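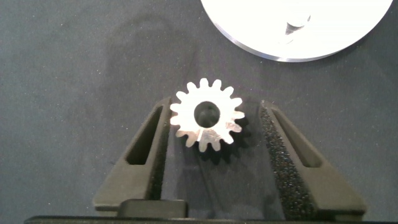
Les corners dans un championnat amateur : relevé et analyse de 133 coups de pied de coin

Décembre
Par Reinaldo Arruda

1. Point de départ

Le sujet de ce rapport est venu d'une phrase entendue au bord du terrain de Figueiredo, où je joue en réserve depuis deux ans : « Un corner, c'est un demi-but. » Notre entraîneur le répète à chaque causerie. Je voulais savoir ce qu'il en était à notre niveau, avec nos gabarits, nos terrains et nos tireurs, puisque les études que l'on trouve portent presque toutes sur des championnats professionnels.

La question posée est donc simple : que devient un corner en championnat amateur, et la manière de le tirer change-t-elle quelque chose au résultat ? Une question secondaire s'est ajoutée en cours de route, celle des contre-attaques subies après un corner offensif. Elle occupe la partie 5.

2. Matchs observés et méthode

Le relevé porte sur les rencontres à domicile de quatre clubs : Figueiredo, Cleluvon, Bradimwood et Vondeck. Les quatre équipes jouent dans la même poule. J'ai choisi les matchs à domicile pour une raison pratique, les clubs filment chez eux depuis la tribune ou la buvette et conservent les vidéos.

Au total, 133 corners ont été retenus. Ont été écartés les corners joués hors champ de la vidéo, ceux que l'arbitre a fait retirer et ceux sifflés dans la seconde qui suit le coup de pied.

Pour chaque corner, la grille de saisie comprend le côté, le pied du tireur, le type (rentrant, sortant, à deux), la zone de chute du ballon, le premier joueur qui le touche et ce qui se passe dans les quinze secondes suivantes. Quinze secondes est une limite arbitraire. Marcelino Teixeira, qui a relu ma grille avant le début du travail, aurait préféré vingt. J'ai gardé quinze parce que sur nos terrains le ballon sort vite.

La surface a été divisée en 4 zones : premier poteau, centre des six mètres, second poteau, et tout ce qui se trouve au-delà des six mètres jusqu'à l'entrée de la surface. Quand le ballon était dévié avant de retomber, c'est l'endroit de la première déviation qui compte.

Chaque séquence a été revue deux fois, à une semaine d'intervalle. Quand les deux saisies étaient différentes, Marcelino tranchait sans connaître mes réponses. Les désaccords concernaient surtout la zone de chute, difficile à juger quand la caméra est placée loin du but attaqué. La vidéo de Vondeck est la plus mauvaise à cet égard -- le poteau d'éclairage masque une partie du second poteau.

3. Ce que devient le ballon

Le résultat le plus net est que la défense touche le ballon en premier dans la majorité des cas. Le dégagement au premier poteau, de la tête, est l'issue la plus fréquente. Beaucoup de corners sont tirés trop court ou trop bas, et le premier défenseur n'a presque pas à bouger.

Sur l'ensemble du relevé, 36 corners ont débouché sur un tir dans les quinze secondes, cadré ou non. La plupart de ces tirs ne viennent pas de la première reprise mais d'un second ballon, récupéré à l'entrée de la surface après un dégagement imparfait. Je ne m'y attendais pas. Les entraînements que je connais travaillent la course et la reprise de la tête, très peu le placement des deux joueurs qui restent derrière.

Les buts sont trop peu nombreux dans l'échantillon pour en tirer quoi que ce soit, et je préfère raisonner sur les tirs. La phrase du demi-but est en tout cas loin de ce qui a été observé.

4. Rentrant, sortant, à deux

Les corners rentrants sont largement majoritaires chez Cleluvon et Bradimwood, qui disposent tous deux d'un gaucher régulier côté droit. Ils obligent le gardien à intervenir plus souvent. À ce niveau les gardiens sortent peu, et quand ils sortent ils boxent le ballon, ce qui redonne parfois une possibilité à l'attaque.

Les corners sortants atteignent plus souvent la zone au-delà des six mètres. Les reprises y sont plus libres mais plus lointaines, et rarement dangereuses.

Les corners à deux sont rares. Figueiredo en joue surtout en fin de match pour conserver le ballon, ce qui fausse la comparaison : l'équipe n'essaie pas de marquer. Je les ai laissés dans le relevé mais je ne les compare pas aux autres. Il aurait fallu noter le score au moment du corner dès le départ. Je ne l'ai fait qu'à partir du troisième match de Bradimwood, et les fiches précédentes n'ont pas pu être complétées partout, certaines vidéos ne comportant pas le début de la rencontre.

5. Les contres

Vondeck laisse trois joueurs derrière sur ses corners offensifs, les autres équipes deux. Vondeck n'a subi aucun tir en contre dans la limite des quinze secondes. Bradimwood, qui monte ses deux défenseurs centraux et laisse un latéral avec un milieu, en a subi plusieurs, presque tous partis d'un ballon capté par le gardien et relancé à la main.

Le joueur supplémentaire laissé derrière par Vondeck ne semble pas lui coûter en tirs obtenus. L'écart avec les autres est faible et l'échantillon par équipe trop réduit pour conclure, mais l'hypothèse mérite d'être reprise sur une saison entière.

6. Limites

Une seule poule, quatre clubs, des matchs à domicile uniquement. Le vent n'a pas été relevé, alors qu'il compte beaucoup à Cleluvon, où le terrain est ouvert côté route. L'état de la pelouse non plus. Enfin je joue moi-même à Figueiredo et je connais les tireurs, ce qui a pu influencer la saisie de l'intention (« rentrant manqué » ou « premier poteau volontaire »). Cette colonne a été retirée de l'analyse pour cette raison.

Pour une suite, je garderais la même grille en y ajoutant le score, le vent et la position des deux joueurs placés à l'entrée de la surface. Le tableau complet des séquences figure en annexe, classé par club puis par ordre chronologique.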